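Arm stops with a force fault every time it goes down for the cloth

Asked by momance_bench, Monday

Hi all! I've got a small arm with a two-finger gripper picking crumpled cloths off a wooden table, and it keeps tripping a protective stop on the way down. It'll do 8 or 9 picks fine and then, bam, contact force exceeded, and I have to clear it by hand. I've already dropped the approach speed and re-entered the payload (twice, I'm paranoid). Gripper light stays green the whole time, so I don't think the gripper is complaining.

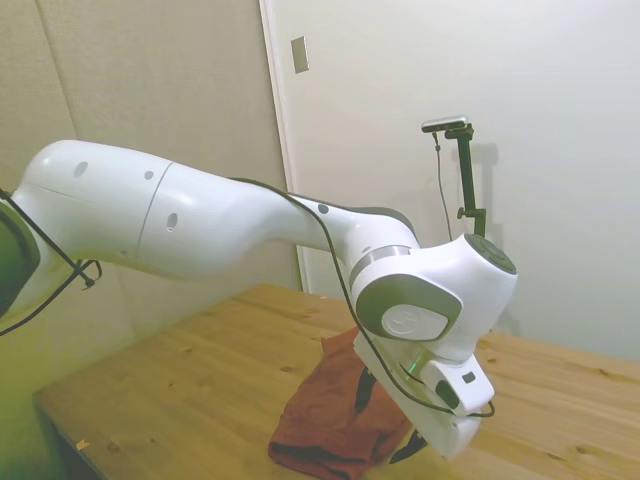 2 answers

Liapis
Had this on mine. Turn the force limit up till it stops nagging you. Works great.

Fotini Mitsotakis-Vlachou
Please don't do that first, the limit is what saves your hand! I'd look at your cable. It runs along the whole arm, over the wrist and past the front of the gripper, and when the wrist turns far enough a run like that can pull tight and the arm reads it as a collision. Tape it further back, leave a good loop at the wrist, then jog the last joint both ways by hand at low speed and watch for tugging. After that check your table height. A bunched cloth hides how low the fingers are really going, so try a few with no cloth and stop 2 mm higher. My log from Koditov had 1,000 cycles in it before I spotted the pattern, all the same wrist angle, grr.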